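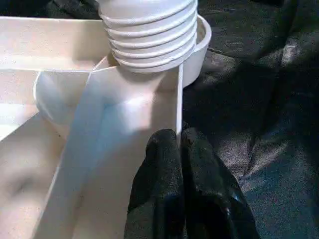

White plastic with a ribbed section and a thick-rimmed collar, close up.

How to clean white plastic parts around the house
Jusutwood Home Notes
Updated Aug 10, 2019

White plastic turns up in the laundry, the bathroom, the kitchen and the shed, and it all goes grey or yellow eventually. Most of it can be brought back with warm water, detergent and a bit of soaking. Some of it can't, and it helps to work out which kind you have before you spend an afternoon on it.

These instructions are for loose or removable parts: caps, collars, hose ends, drawer inserts, filter housings, soap dispensers and similar. They don't cover anything with wiring in it. For the outside of an appliance, switch it off at the wall and use the wiping method near the end of the page.

What you need

A plastic tub or bucket large enough to cover the part
Dishwashing liquid
Bicarb soda
White vinegar
An old toothbrush and a bottle brush
Cotton buds
A microfibre cloth
Rubber gloves
An old towel for drying

A melamine sponge is optional. It works on scuffs but it is a fine abrasive, so it will dull a glossy finish. Keep it for matte parts or for places that don't show.

Work out what is on the plastic

Rub a hidden spot with a damp finger. If it comes up greasy or grey, you have ordinary dirt and detergent will shift it. Kitchen parts are nearly always in this group, and the film is usually cooking oil with dust stuck in it.

If the surface feels rough or chalky and a drop of vinegar makes it fizz, you have mineral scale. Bore water and hard town water both leave it. It builds up at waterlines, around outlets and in threads.

Black or pink spots in damp places are mould or bacterial film. Pink is common on shower fittings and inside soap dispensers.

If the plastic is an even yellow or tan and nothing comes off on your finger, the plastic itself has changed. Sunlight and heat do this. Cleaning will make it look fresher, but it won't go back to white. See the section on yellowing before you decide to keep going.

Take it apart first

Pull the part away from whatever it is attached to and separate any pieces that are meant to come apart. Take a photo on your phone before each step if there is more than one seal. Rubber rings often have a flat side and a shaped side, and they will leak if they go back in the wrong way around.

Don't lever clips with a screwdriver. Old plastic is brittle, more so when it's cold. If a clip won't let go, soak the part in warm water until it loosens up and try again with your thumbs. A plastic spudger or an old library card is gentle enough for stubborn joins.

Put small pieces in a bowl or an ice cream container. Put the plug in the sink.

Step 1. Rinse

Rinse under a warm tap to get rid of dust, lint and grit. Grit matters because it scratches as soon as you start rubbing. Laundry parts should have the lint pulled out by hand before they go anywhere near the sink, or it will end up in the trap.

Step 2. Soak in detergent

Fill the tub with warm water and add a good squirt of dishwashing liquid. The water should be comfortable for your hands. Boiling water can warp thin plastic, and a collar or cap that has gone slightly oval won't seal again.

Leave the part under the water for 90 minutes. If it floats, fill a jar with water, put the lid on and use it to hold the part down.

Plain supermarket dishwashing liquid is fine. We have been using Bratu, a concentrate, and it does the same job with less in the tub. Strong degreasers are rarely needed and a few of them will cloud clear or semi-clear plastic.

Step 3. Brush

Use the toothbrush on edges and flat faces and the bottle brush inside tubes. Ribs and threads hold the most dirt. Brush along each groove, turning the part as you go. Brushing across the ridges only cleans the tops.

For narrow gaps, wrap a cotton bud in a corner of the cloth, or cut the toothbrush bristles down by half so they are stiffer. A wooden skewer is good for packed-in dirt. Don't use a metal pick. The scratches it leaves will be dirty again in a week.

Rinse and look at the part in daylight. If it's clean, go straight to drying.

Step 4. Deal with scale

Mix 300 mL of white vinegar with the same amount of warm water. Put the scaled section in the mix and leave it until the fizzing stops. Brush, rinse and repeat if there is any roughness left. Heavy scale can need a few rounds, and fresh vinegar works better than topping up the old lot.

Keep rubber seals out of the vinegar. A quick wipe won't hurt them but a long soak will make some rubbers swell.

Jalotik descaling powder is the alternative if you can't stand the smell. Follow the packet for strength and rinse well.

Step 5. Deal with stains

Make a paste with bicarb soda and a little water, thick enough to stay on a vertical surface. Smear it on the stain, leave it until it starts to dry at the edges, then rub it off with a wet cloth. Tea, tomato and rust-coloured marks usually fade a fair bit. Tomato is the hardest, and a day on the line in the sun can help with what's left.

For mould, use a bathroom mould cleaner with the window open and gloves on, and follow the label. Never use a chlorine cleaner on a part that still has vinegar on it, or in the same tub. The two together give off chlorine gas. Rinse thoroughly between products, or do the mould on another day.

Step 6. Rinse and dry

Rinse under running water until there are no bubbles. Shake the water out of tubes and stand them on end on the towel. Leave everything overnight in a shaded spot with some air moving.

Don't use a hair dryer or the oven. Don't put parts in the dishwasher unless the manual says so.

Before reassembly, run a fingertip around the seals and the rims they sit against. Any grit there will cause a leak. A thin smear of silicone grease on rubber rings makes them easier to seat. Petroleum jelly isn't a good substitute, as it attacks some kinds of rubber.

Hand-tighten plastic threads only. Start by turning the cap backwards until you feel it drop into place, then turn it forwards. If it goes on crooked, take it off and start again.

Parts you can't remove

Wring a cloth out in warm water and detergent so that it is damp and doesn't drip. Wipe from the top down, turning the cloth often, then go over the same area with a clean damp cloth and dry it. For grooves and seams use a cotton bud dipped in the same water. Don't spray cleaner directly at vents, buttons or displays. Spray the cloth.

About yellowing

You will find plenty of advice on bleaching yellowed plastic with hair-salon peroxide and sunlight. It can work on some plastics. It can also leave streaks, and the yellow often creeps back. For a part that holds water or takes any load, we don't recommend it.

Painting is possible for things that only need to look right. Scuff the surface with fine sandpaper, wipe it down, and use a primer made for plastic. Preris makes one in a spray can that has held up well on a bathroom vent cover here. Give it 2 light coats and let the first one dry properly. Don't paint threads, seals or anything that touches food or drinking water.

When to replace the part

Look for fine cracks around screw holes and at the base of clips. Flex the part gently. If it creaks, or a white line appears along a bend, it is close to breaking. Threads that have worn flat won't hold. Parts like these are usually cheap, and the part number is often moulded into the inside face. Clean that area first if you can't read it, and take the old piece to the shop with you.

Keeping it clean

Wipe kitchen parts when you do the benchtops. Rinse soap dispensers each time you refill them. Anything that sits in hard water wants a vinegar soak every 6 months, or sooner if you can feel scale.

Store spares out of the sun. A cupboard is better than a windowsill or the top shelf of a tin shed, where summer heat will age them before they are ever used. We go through our own box of spares in November, ahead of the hot weather, and throw out anything that has gone brittle.

Related pages on Jusutwood Home Notes
Cleaning a range hood filter
Replacing a tap washer
Getting lint out of a laundry trap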